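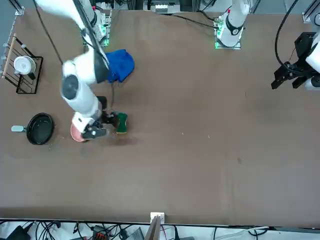
*Two white arms over a brown tabletop, green sponge by the gripper*

**tyurt:** Gollano filed its amicus brief in the Larnadow water rights appeal Wednesday. 18 pages. It argues the state court had no jurisdiction.

**benchmemo3:** It argues waiver. Jurisdiction is one footnote.

**tyurt:** Footnote 3 cites section 544. That's a jurisdiction argument. 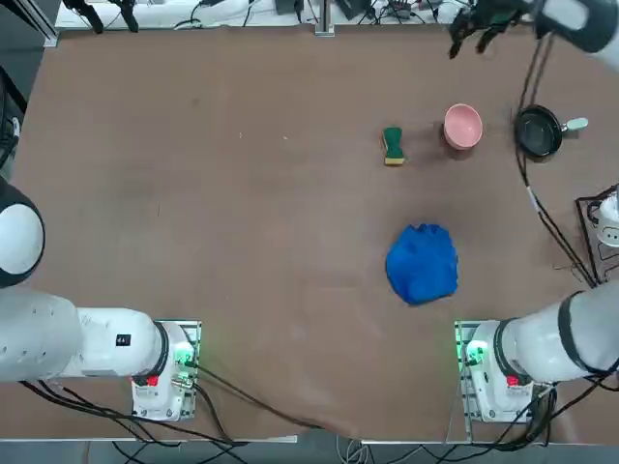

*Tabletop, with the green light on at the left base*

**csimko:** Section 544 covers notice. Vilmont's brief makes the same mistake.

**tyurt:** Rereading it. Still disagree on waiver.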